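Subject: Re: [manip-dev] segmentation drops thin wires on tray task
From: Nisreen Masri

> With the depth gate at 6 mm the board segments fine, but the harness comes back as two or three blobs. Is the gate too tight, or is it the cluster size?

Cluster size. The default in pendevico_seg is 1000 points, so a thin conductor never survives on its own. Set min_cluster to 300 and leave the gate alone.

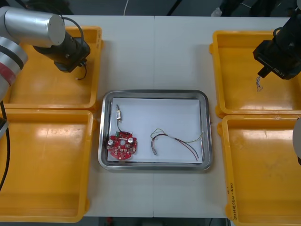
Tray layout, fixed camera: board at left, harness at right, bins on both sides.

The red and black wires should then merge into one instance. The yellow-green one may still split where it arcs away from the bundle, so run the skeleton pass before grasp ranking.

Wrist view is a separate problem. Glare on the yellow plastic saturates and the mask leaks into it.

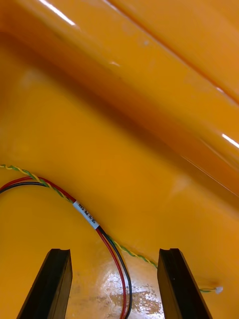 I clamp exposure there and discard saturated pixels before the color term is computed. The planner still gets 50 grasp candidates per cycle, same as before. Patch is against the August branch. Please test it with the Celtach driver, I only have Bornalent here.

Nisreen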